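Upendo Koech
Laundry corner thread. We moved in April and the washer has been the main project ever since, so I'm writing down what I did.

1/ The machine is a white front loader that came with the place. The previous tenant, Dehua Liao, left the manual in a drawer. Very helpful.

2/ First job was the rubber door seal. Pull the fold back with your fingers and wipe all the way around with an old cloth. I got out a hair tie and a lot of gray lint.

3/ Then an empty hot cycle. I do this once a month now. Leave the door open afterward.

4/ Drain filter next. Put a towel down first. I used 5 and should have used 6.

5/ Clothes wait in the woven basket beside the machine. It has holes in the side, so things don't get musty before wash day. Prints go in with the cream stuff, cold water, low spin.

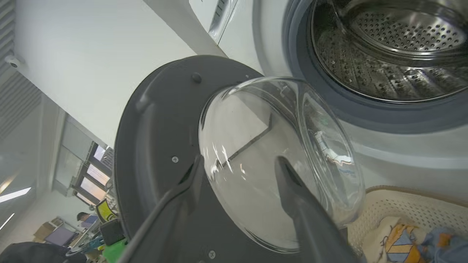
6/ Pockets. Check them before anything goes in the drum. Gleice Barbosa lost a set of earbuds that way last month.

7/ Still to do: a shelf for the detergent, and a hook for the clothespin bag. Will add to this when the shelf is up.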